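Speaker notes – "Labeling things so other people can find them"
Miredthorpe shared workshop, open evening, 2024-02-03
20 minutes plus questions

Slide 1. Title
Say hello, check that the back row can hear. Mention that the handout is by the door and has the label templates on it.

Slide 2. Why I started
When I took over the storage rooms at Stukine there were 58 shelves and no list. People kept what they needed in their heads. Then two of them retired in the same month and we spent most of May opening boxes.
Ask for a show of hands: who has bought a part they already owned?

Slide 3. Name the place first, then the thing
Most people label the contents. Contents move. Give every shelf, wall and panel a short code and write that down before you touch anything else. Our codes are a letter for the room and a number for the spot. The highest number we have reached is 101, so three digits is plenty.
Don't put meaning into the code. We tried "E" for electrical and then the plumbing supplies moved in.

Slide 4. Parts that look the same
White plastic on white plastic is the hard case. Brackets and sockets get mixed up because the names people use for them are loose. Pick one word for each and stick to it.
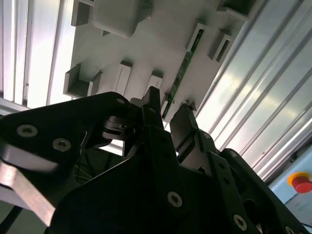 White panel with brackets and slotted sockets.

Pause on this slide. Ask the room what they would call the open U-shaped one. Expect several answers. Write them on the board, then move on.

Slide 5. The label itself
Black text on white, large type, no more than two lines. Code on top, plain name under it. Skip the logo. The Bezerra label tape we used first curled at the corners in the cold room, so we went to printed cards in sleeves.
Pass the samples around now – not earlier, or they will read them during slide 3.

Slide 6. Surfaces that won't take a label
Ribbed metal is the usual problem. Tape only touches the high points and dirt gets in behind it. Look for a flat strip nearby, or hang a tag.

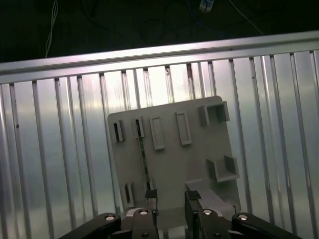

Corrugated metal under an aluminum rail.

Slide 7. Keeping the list
One list, one owner. Ours is a spreadsheet with 53 rows for the main room. We looked at Ikullow for this and it was more than we needed. Print a copy twice a year and pin it inside the door.
If short on time, skip to slide 8.

Slide 8. Start small
One shelf this week. Take the handout. Questions.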